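Chapter 3
Waves That Stay Put

In this chapter
Why a wave trapped between two walls settles into a pattern
Nodes, antinodes, and how to tell them apart
What a cold spot in a plate of leftovers has to say about wavelength
Before you start: review superposition (Section 2.2)

Every September, Salamatu Odoi teaches the wave unit to a room full of people who signed up for it by accident. She begins by asking who has burned the roof of their mouth on a burrito that was still frozen in the center. Every hand goes up. She then informs the class that they have all done fieldwork.

The burrito has two problems, and it is worth keeping them apart. The first is that ice is bad at soaking up microwaves and liquid water is good at it, so whichever part thaws first takes most of the energy from then on. Physicists call this thermal runaway. People eating lunch call it other things. The second problem is the one this chapter is about. The waves inside the oven are not spread evenly. They bounce off the metal walls, meet themselves coming back, and add up in some places while canceling in others.

You met this adding and canceling in Chapter 2, with two pulses on a rope. Those pulses passed through each other and went on their way, like polite strangers in a hallway. A wave in a box has nowhere to go. It reflects, and reflects again, and if the length of the box suits its wavelength, the whole business locks into a pattern that swings up and down without traveling. We call that a standing wave, although nothing about it is resting.

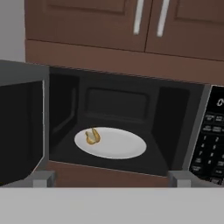 The places where the swing is always zero are called nodes. The places where it is largest are antinodes. Students mix these up every year, and Ayuba Mahama, who read the first draft of this chapter, suggested remembering that a node has "no" in it. We pass this along without pride.

Neighboring nodes sit half a wavelength apart. Please underline "half." A good share of the wrong answers in the review section come from people who measured from one node to the next, wrote down the full wavelength, and ended up with a speed of light that would have upset a lot of astronomers.

Guitars, organ pipes, and tiled showers all play by the same rule. The shower is the reason some of you believe you can sing. Certain low notes fit neatly between the walls and come back stronger, and the rest of your range gets no such help. We will work out which notes those are in Section 3.2, using a bathroom in the town of Dreralport that belongs to one of the authors and is, he would like it known, bigger than it sounds.

3.1 Fitting a Wave Between Two Ends

Start with a string tied down at both ends. The ends can't move, so each one has to be a node. That single demand rules out nearly every wave you could draw. The longest one allowed has a single hump, with its wavelength equal to 2 times the length of the string:

wavelength = 2L

Sketch it now, in pencil. Then try to draw the next one down, with one extra node in the middle, and compare its wavelength with L before you turn the page.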